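Wulden Allotments and Orchard List
Home | Archive | Threads | Members | Search
3 min read

From: Roald Eklund
Subject: Re: Apples going soft in the spare room
9th January

Yesenia Carhuamaca wrote:

> I have read Roald's November guidance on keeping apples twice now and
> followed it to the letter, wrapped in newspaper, single layer, dark
> room, window on the latch. I went in on Sunday and the smell met me on
> the landing. Half a tray of the red ones from the end tree has gone
> woolly and one had collapsed altogether. The Forneo pears next to them
> were worse but I'd expected that. Is it me, is it the newspaper, or is
> it simply that these were never keepers and somebody ought to have
> said so?
>
> Also, my mother says a bowl on the side is all anyone needs and that
> we are making a hobby out of fruit. Views welcome.
>
> Y.

Yesenia,

Somebody ought to have said so, and it was me. I went back and looked at what I sent round in November, and I spent four paragraphs on newspaper and not a word on variety. I can only say that I feel strongly about newspaper.

The end tree is not a keeper. We have never agreed what it is (the label says Zenano, but the label also says "plant by spring" and the tree is older than my knees) but whatever it is, it's an eater, best off the branch and tolerable for a few weeks after. By Christmas it should have been inside a crumble. If you've had sound ones in January you have done better than I have, and I'd be obliged if you didn't tell the others.

Your mother is half right, and you may pass that on, though perhaps leave out the half. A bowl in the kitchen is fine for what you'll eat this week. It is a dreadful place for anything else, being warm and generally next to the bananas. What I do is bring down a few at a time, press each one near the stalk with a thumb, and sort them there and then on a clear worktop. Firm ones go in the bowl. Anything that gives goes in the pan the same evening. Anything that gives and then keeps giving goes over the fence to the hens.

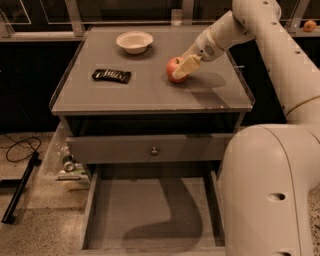

The mistake I made for years was filling the bowl to the top because it looked generous. The ones underneath don't get eaten. They sit there being sat on, and you discover them when you wash up the bowl, which in my house was not a weekly event. Start with it empty, put in what you'll get through, and don't top up until it's empty again. If visitors think you mean, they can bring a cake.

On the pears I have nothing useful to offer. A pear is ready for one afternoon and you will be out.

As to your spare room: is there a radiator in it? You said the window was on the latch but you didn't say what was under it. Mine is off at the valve from October and I still move the trays on to the floor, away from the chimney wall. And take out anything that has started to go, plus whatever it was touching, even if the neighbour looks innocent. Give the tray a wipe and fresh paper. The Yeom crates with the slatted bottoms are better than the solid trays if you can get them, but I gather the farm shop has put them up again and I refuse to tell you what I paid for mine.

For anyone else who has been reading along in silence with a landing that smells of cider, the short version is that cookers mostly keep, late russets keep, and early reds don't, whatever you wrap them in. I'll send a proper list once I've had an argument with the pruning group about what half the trees are.

I have a bag of russets going spare, by the way. Slightly wrinkled, perfectly sweet, not unlike the membership. They are in the porch and the porch is open until it gets dark.

Roald

PS. Newspaper, yes. The glossy supplement, no. I ask only that people read to the end of the November message, where this is dealt with at length.

Reply to list | Previous in thread | Next in thread
Contact the list owner | © Wulden Allotments and Orchard List | Back to top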